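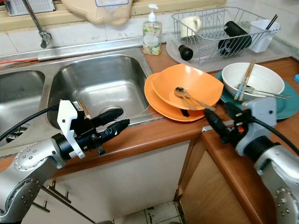

Kitchen drain gurgles whenever the washing machine empties. Do I need to care?

Posted by dripfeed_dana in Plumbing & Drains

We moved into a first-floor flat-roofed place in Pomdale in November and the kitchen drain has developed opinions. Every time the washing machine in the hall closet gets to the end of a cycle, the sink goes glug, glug, glug for a good while, and then there's a smell. It isn't a terrible smell. It's more like a pond that has given up.

Things I have done so far: poured baking soda and vinegar down it, which made a nice science fair noise and changed nothing. Took the trap apart over a bucket, found one teaspoon and a quantity of gray matter I'd prefer not to discuss, and put it back together without leaks on the second try. Ran the hot tap for ten minutes. Asked the landlord, who said the building is old, as if I'd been asking about its age.

The sink drains fine on its own. It only makes the noise when the washer pumps out. Can I ignore this until the lease is up, or will I come home one night to laundry water in the kitchen?

Shinji Hirose

The washer and the sink share a branch line, and there isn't enough air getting into it. When the machine dumps its water, the slug going down the pipe pulls air from the nearest place it can find, and that place is your trap. The glugging is air coming through the water in the U-bend. If enough of that water gets sucked out with it, there's nothing left to block sewer gas, and there's your pond.

Quick check: after the next wash, before you run any water in the kitchen, run a cupful down the sink. If the smell fades in a few minutes, the trap had been pulled low. That also makes a decent stopgap while you sort out the rest.

The proper fix is one of these:

A blocked vent on the roof. Leaves, a nest, once in my case a tennis ball. That's the landlord's job and the landlord's ladder.

A partial clog farther down, past where the two lines join. Cleaning the trap won't touch it. A 25-foot hand snake might. Go in through the wall pipe with the trap off, turn it slowly, and stop if it binds.

No vent to begin with, usually when somebody added the washer hookup later. An air admittance valve under the sink can cure that, where local code allows them. Mine cost 12 dollars and took longer to buy than to fit. In a rental, get a yes in writing before you cut into anything.

As for ignoring it: a vent problem will stay annoying. A clog will grow. If the water ever rises in the sink while the washer drains, stop doing laundry and call someone.

pipe_dreamer_91

have you tried more vinegar

Telma Godoy

Shinji has it right, so I'll just add the boring tenant part. I had the same noise in a third-floor walkup on Wombridge Street and spent most of a winter being told that the building was old.

What worked was an email with the words "sewer gas" in it. Phone calls about gurgling went nowhere. I sent the email at 9 in the morning and there was a man on the roof by lunch. Take a video with the sound on while the washer drains, attach it, and keep a copy. The bill came to 106 dollars and I was very pleased not to be the one paying it.

Also, ask your neighbors whether they hear it too. If the people upstairs have it, the trouble is in the main stack and you can put your bucket away.

dripfeed_dana

Update. Did the cup of water test and the smell went in under five minutes, so thank you, Shinji. The woman upstairs says hers has gurgled for 6 years and she thought it was the fridge. Email sent, with video. The landlord has replied that he will "look into the roof." Pipe_dreamer, I did try more vinegar. The kitchen now smells like a pond with fries.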